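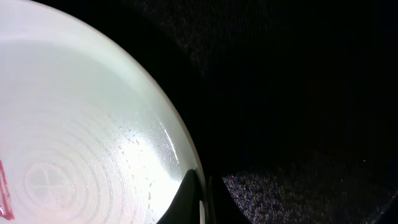

Issue 41, page 6

Meteorite Hunting and Collecting: Your Questions

I get a pile of mail about space rocks every month, and a lot of it asks the same few things. So I've pulled the most common ones together and answered them the way I'd answer a friend who called me up. I'm a collector and a backyard astronomer, so if you need a ruling from a lab, go ask a lab!

I found a heavy black rock. Is it a meteorite?

Probably not, sorry. I've been sent pictures of 689 "meteorites" since I started this column, and four were the real thing. Most were slag, magnetite or plain old basalt. But please keep sending them, because those four made my year.

How can I check at home?

Start with a magnet on a string. Most meteorites have iron in them and will tug on it at least a little. Then look at the outside. A fresh fall usually has a thin dark skin called fusion crust, a bit like the burnt outside of a marshmallow. If the rock is full of little bubbles, it's almost certainly slag or lava.

You can also try the streak test. Rub the rock on something unglazed and white (the bottom rim of a coffee mug often works). A strong gray or red-brown streak points to magnetite or hematite. A meteorite usually leaves little or nothing.

Should I cut it open?

Not until somebody who knows has looked at it. I sawed into my second find with a hardware store blade and I still wince when I open that drawer.

Where do they come from?

Nearly all of them are chips off asteroids, knocked loose in collisions. A small number come from the Moon or Mars. The stony ones with tiny round grains inside are called chondrites, and they're older than any rock that formed on Earth. I've got a thumbnail-sized one on my desk and it makes paying bills feel pretty silly.

Are they hot when they land?

People love this one. The outside melts on the way down, but that only lasts a few seconds and the inside has been sitting in the cold of space forever. A small stone falls the last few miles at ordinary falling speed, so it's had time to cool. Don't expect a smoking crater.

Can I keep what I find?

It depends where you're standing. On private land in the US it generally belongs to the landowner, so ask first and get the answer in writing. Public land has its own rules, and national parks are off limits. Other countries can be much stricter — some don't let you take a meteorite across the border at all.

What's the Puststead list?

It's our club's record of finds from the old lake bed at Puststead. We're up to 400 entries, and the smallest weighs less than a paper clip. If you hunt there, write down the coordinates before you pick anything up, please! A stone without a location loses most of its interest to researchers.

What should I pay for a first one?

Not much. The Berge swap meet in September usually has small chondrites for the price of a pizza. I'd skip anything described as "rare lunar" by a stranger with no paperwork. My own limit is $1000, and I've only hit it once, for an iron slice from the Pundow table. (Worth it.)

My iron slice is rusting. Help?

Keep it dry. I use a lidded box with a packet of silica gel and change the packet when it turns color. Handle it with gloves, wipe it lightly with gun oil, and keep it out of the bathroom — yes, somebody asked.

What does the number on my Stultitz card mean?

Stultitz numbers its cards by sale, so 2997 is just the dealer's own stock number. The official name of the meteorite should be printed on the line under it. Keep that card with the stone, even if you think you'll remember. If the name line is blank, write to the dealer and ask for a new card.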